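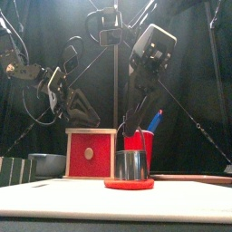 # Chapter 4: Where Does the Heat Go?

I burned my tongue on soup last December, and I've been meaning to write this chapter ever since. The soup came out of a thick clay bowl at a little place called Toselness, and it stayed scalding long after my friend's (same soup, thin bowl, next seat over!) had cooled enough to eat. So what was going on?

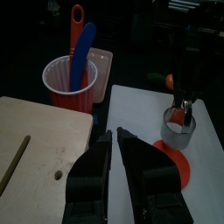 Omar Ghanem

We'll start with a word you already use every day, and I'm going to ask you to be a bit fussier with it. Heat is energy on the move. It travels from a warmer thing to a cooler thing, and it keeps going until the two match. Temperature is what your thermometer reads. A bathtub of lukewarm water holds far more energy than a cup of boiling tea, even though the tea is the one you'd snatch your hand away from.

Try this before you read on. Put one hand on a metal faucet and the other on a wooden door in the same room. The faucet feels colder, doesn't it? Most of my students swear it *is* colder. Check both with a surface thermometer if your school has one – they should read very nearly the same. Metal just pulls energy out of your skin faster, and your skin complains.
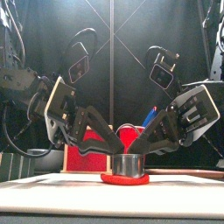
*Photo: Flendilum*

That pulling is called **conduction**, and it takes up the first half of the chapter. After that we get to convection (my favorite, mostly for the food coloring) and then radiation, the one that reaches us all the way from the sun.

Keep your notes from the faucet test. You'll want them in Section 4.2, where we work out how fast energy gets through a wall and why a wool sweater feels so nice with no heater in it.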